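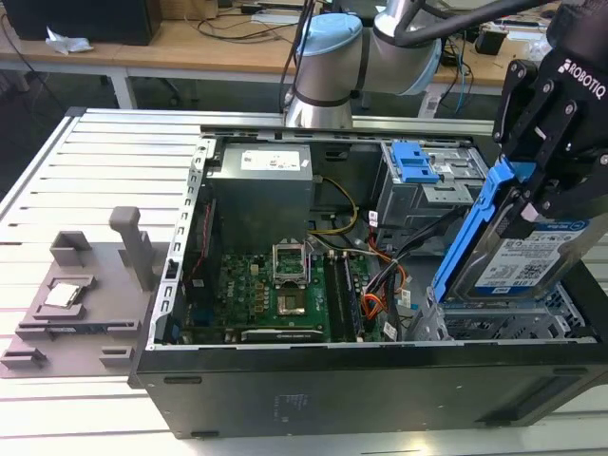
Robotique > Logiciels > Planification et commande > Valtetti

Temps de lecture : 7 min
11 partages

Valtetti est une pile logicielle de planification et de commande pour la manipulation en contact, utilisée surtout pour le montage et le démontage de matériel informatique. Écrite en C++ pour la partie temps réel, en Python pour le reste. Cible : bras à six ou sept axes, pince à deux doigts, une caméra au poignet, une ou plusieurs caméras fixes. Développée à l'origine au laboratoire d'Ilenham par Isamu Kawaguchi, reprise ensuite par la société Boström, qui en maintient la branche principale.

Le nom désigne à la fois le planificateur (Valtetti proprement dit) et l'ensemble complet, avec la passerelle matérielle Dostbridge. Source de confusion fréquente dans les forums. Dans cet article, « Valtetti » = l'ensemble, sauf mention contraire.

Historique

Au départ, un simple outil de relecture de trajectoires. Kawaguchi enregistrait des mouvements guidés à la main, les découpait en segments, les rejouait avec un recalage visuel en début de segment. Suffisant pour de la prise-dépose. Pas pour une insertion : le recalage se périme dès que la pièce glisse un peu entre les doigts.

Deuxième version : ajout d'une boucle de force et d'une estimation de la pose de l'objet dans la pince. L'architecture actuelle date de là. La troisième réécrit le planificateur de tâches, jusqu'alors une machine à états codée à la main, devenue illisible. Boström entre dans le projet à ce moment, d'abord comme utilisateur, puis comme mainteneur. Les fichiers de tâche de l'ancienne version ne se chargent plus ; un convertisseur existe, incomplet.

Architecture

Quatre couches, du plus lent au plus rapide :

- planificateur de tâches (ordre des opérations, préconditions)
- perception (poses, états des pièces)
- générateur de mouvement
- commande en contact, sur Dostbridge

Les couches communiquent par messages datés. Toute donnée plus vieille que 50 ms est rejetée par la commande, sans extrapolation. Choix discuté, voir plus bas. Le planificateur, lui, accepte des données plus anciennes à condition que l'objet soit déclaré immobile.

Planification de tâches

Une tâche est un graphe d'opérations. Chaque opération porte des préconditions, des effets attendus et une procédure de repli. Exemple typique, le socket d'un processeur : levier ouvert, cadre relevé, puce orientée, dépose verticale, fermeture du cadre, levier. La dépose n'est autorisée que si la perception confirme que le cadre est relevé. Pour un disque en berceau : saisie, dégagement, présentation en biais devant la baie, redressement, poussée, verrouillage.

Le graphe est exploré en profondeur avec retour arrière. Pas d'optimisation globale. Sur des tâches courtes ça ne se voit pas, sur un démontage complet l'ordre trouvé est parfois bizzare (la pince repose un disque pour aller chercher une barrette, puis revient au disque). Des coûts manuels peuvent être ajoutés sur les arcs.

Les ressources du poste, c'est-à-dire gabarits, logements et zones de dépose, sont traitées comme des objets avec un état libre ou occupé. Un logement mal déclaré bloque tout le graphe. Message d'erreur peu explicite dans ce cas : « no support for goal ».

Perception

Deux sources. Les vues fixes donnent la pose grossière du châssis et l'état général du poste. La vue de poignet sert à l'approche finale. Fusion par graphe de facteurs, avec un bruit plus fort attribué à la vue fixe dès que le bras passe devant.

Les difficultés connues :

Câbles. Pas de modèle déformable dans la version courante. Les faisceaux sont segmentés puis convertis en volume interdit, gonflé d'une marge réglable. Marge trop grande, plus aucun chemin vers les barrettes. Trop petite, la pince accroche. Le réglage se fait machine par machine.

Surfaces métalliques. Les tôles ajourées et les cages de disques renvoient des reflets qui perturbent la profondeur. Un filtre par motif répétitif limite les dégâts.

Occultation par la pince. De loin la plus gênante. En approche finale, les doigts et leur mécanisme cachent une bonne partie de la zone utile vue du poignet.
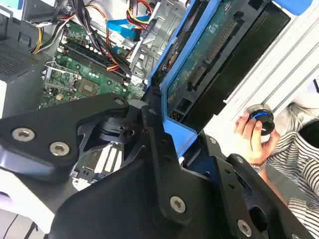 Le masque de pince est donc calculé à chaque image à partir de l'ouverture mesurée des doigts et du modèle géométrique, puis retiré avant l'estimation de pose. Ce qui reste passe par un suivi de contours : arêtes droites, angles, bords à fort contraste. Les pièces en plastique coloré se suivent bien. Les connecteurs noirs sur fond sombre, mal. En dessous d'un seuil de pixels utiles, le module renvoie « pose inconnue » et la commande passe en recherche tactile.

Le masque suppose une pince rigide et correctement étalonnée. Un doigt remplacé sans refaire l'étalonnage donne un liseré de faux contours, toujours du même côté. Symptôme classique.

Les personnes présentes dans le champ sont segmentées à part. Le module les retire de la carte et publie un drapeau de présence, que le planificateur peut lire pour ralentir ou suspendre une opération. Cette fonction ne remplace aucun dispositif de sécurité certifié, la documentation le répète à plusieurs endroits.

Générateur de mouvement

Échantillonnage en espace libre, optimisation locale près des obstacles. Les trajectoires d'insertion sont décrites dans le repère de l'objet tenu, pas dans celui de la pince ; si la pose en main est réestimée, la trajectoire suit. La réestimation en cours de mouvement est plafonnée pour éviter les à-coups.

Le chemin des câbles du robot lui-même n'est pas modélisé. On impose des bornes sur les derniers axes, à la main. Oubli fréquent à la première installation.

Commande en contact et Dostbridge

Dostbridge est le démon qui parle au matériel : bras, pince, capteur d'effort s'il y en a un. Il tourne sur un noyau temps réel, séparé du reste. En l'absence de capteur, l'effort est estimé à partir des couples articulaires, avec une précision nettement moins bonne aux faibles charges.

La loi par défaut est une admittance à raideur variable. Raide selon l'axe d'insertion, souple en latéral. Pour une insertion en biais, la souplesse en rotation augmente pendant la phase de redressement puis redescend. Trois primitives de recherche : spirale, balayage en ligne, basculement. Le basculement donne les meilleurs résultats sur les glissières, la spirale sur les ergots et les trous.

Arrêt si l'effort dépasse la limite déclarée pour la pièce. Les limites sont dans un fichier à part, relu au démarrage seulement. Modifier le fichier en cours de session n'a aucun effet, et aucun avertissement n'est affiché.

Étalonnage

Main-œil pour la caméra de poignet, mire posée sur la table pour les vues fixes. La procédure demande 11 poses au minimum. Les tables à rainures facilitent la répétabilité des gabarits, mais un gabarit rebridé doit être relocalisé malgré tout : le jeu dans la rainure suffit à faire rater une dépose de processeur. La commande « vt-fixture check » compare la position mesurée à la position enregistrée. À lancer au début de chaque session, en pratique souvent sautée.

Données et journaux

Chaque exécution produit un journal : commandes, efforts, images, décisions du planificateur. Format binaire, index séparé. Un journal d'environ 300 Mo pour une insertion isolée, beaucoup plus pour un démontage. La relecture hors ligne rejoue la perception et la planification avec exactement les mêmes entrées, ce qui permet de tester une nouvelle version sans mobiliser le bras. La commande en contact n'est pas rejouable, faute de modèle de contact assez fidèle.

L'outil de visualisation aligne les vues fixes et la vue de poignet sur une même ligne de temps. Attention au décalage si les horloges des caméras ne sont pas synchronisées, l'outil ne le corige pas.

Critiques et limites

Le rejet strict des données anciennes est le point le plus contesté. Sur une machine chargée, la perception dépasse le délai par moments, la commande se met en attente, le bras s'immobilise puis repart. Ses défenseurs : un arrêt vaut mieux qu'une poussée à l'aveugle sur un connecteur. Un correctif proposant une extrapolation courte a été refusé par Boström, il circule sous forme de branche non officielle.

Autres reproches courants :
- configuration répartie dans trop de fichiers
- pas de gestion des deux bras
- vissage absent de la version de base
- documentation de Dostbridge en retard d'une version
- câbles considérés seulement comme obstacles, donc ni branchement ni débranchement de nappes

Le dernier point fait l'objet d'un travail en cours à Ilenham. Prototype montré en avril, code non publié. Il suivrait la nappe comme une courbe paramétrée et la pince viendrait saisir le connecteur par les flancs. Temps de calcul encore trop élevé pour la boucle de commande.

Versions

La branche stable reçoit les corrections uniquement. La branche de développement casse régulièrement le format des gabarits. Passage de l'une à l'autre : reconvertir les gabarits, refaire l'étalonnage main-œil, vérifier les limites d'effort (les unités ont changé, N au lieu de pourcentage de la charge nominale).

Voir aussi

Commande en admittance
Étalonnage main-œil
Planification de tâches et de mouvements
Démontage automatisé
Dostbridge (protocole)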